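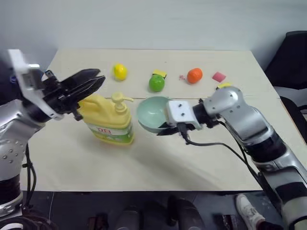 Batch 14 – sour pale, bottling and tasting notes
Sunday, April 15, 2018

Bottled the sour pale this morning. It went into the fermenter in November on the Pimerska culture and has sat untouched apart from gravity checks. Last three readings were the same, so I called it done.

Yield was 59 bottles. I had 60 washed and 60 caps boiled, and the last one only filled to the shoulder, so I drank it flat for the notes below.

Priming: sugar dissolved in boiled water, cooled, stirred gently into the bottling bucket. Fresh yeast added as well, half a sachet. Batch 11 had none and took most of the summer to carbonate.

Flat tasting: sharp at the front, lemon pith, a bit of hay. Less barnyard than the Mimmont bottle we opened alongside it, and thinner in the body. The Mimmont has a rounder finish that I put down to the wheat. Ours is all barley apart from a handful of oats. No vinegar, which was my worry after the airlock ran dry. 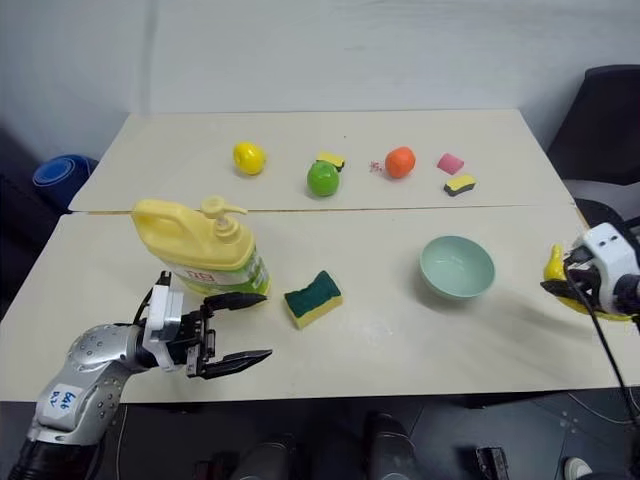
The finish drops off quickly and leaves a slight grainy dryness. I think the mash was too low. Next time I will go up two degrees and hold the hops where they are.

Also tried the Cullberg saison from the back of the fridge. Peppery, very lively, gone a little cardboard. Not one to keep any longer – drink the rest this month.

Split for storage: 40 bottles in the cellar on their sides, the others upright in the cupboard under the stairs to see if the warmer spot makes a difference. Caps marked 14C and 14S.

To do
Open one of each in three weeks.
Order more caps and a new tap for the bucket, the old one drips when half closed.
Ask Rawashdeh if they still sell the apricot purée in small tins. If so, batch 15 gets fruit.
Replace the tubing before it touches a clean beer again.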